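Why Is Your T-Shirt So Stretchy?

By Nele Van Hecke
November
Last updated 4:30 p.m.

Grab the bottom of your T-shirt and give it a gentle pull. It stretches! Let go and it springs back. Now try the same thing with a pair of jeans. Not much happens, does it? Both can be made of cotton, so what's going on?

The secret is loops! Most T-shirts are knitted, just like a wool scarf, only with much, much thinner yarn. Every row of tiny loops is pulled through the row before it. When you tug on the cloth, the loops change shape. Round ones get long and skinny, and that gives you extra room to wiggle your head through the neck hole.

Jeans are woven. Their threads go over and under each other, a bit like the strips in a basket, and they lie almost straight. A straight thread has very little stretch left to give!
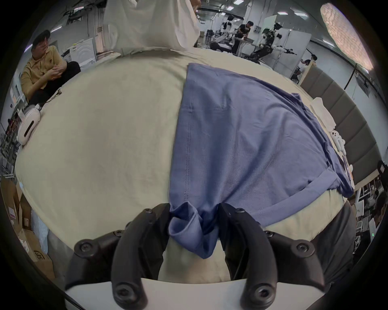 Wout wanted to know why the edges of a T-shirt get folded over and sewn, and whether it would all come undone if they weren't. Great question, Wout! A cut edge on T-shirt cloth usually curls up into a little roll, because the loops pull differently on the front and the back. A hem keeps it flat and tidy.

Want to see the loops for yourself? Find an old T-shirt and a magnifying glass. Look closely at the outside and you'll spot rows of tiny V shapes. Then turn the shirt inside out. The bumps on the back look completely different, and it's the very same yarn! Our readers at Sarkelwood school drew both sides on big sheets of paper, and their V's looked like a flock of birds.

30 shares
2 comments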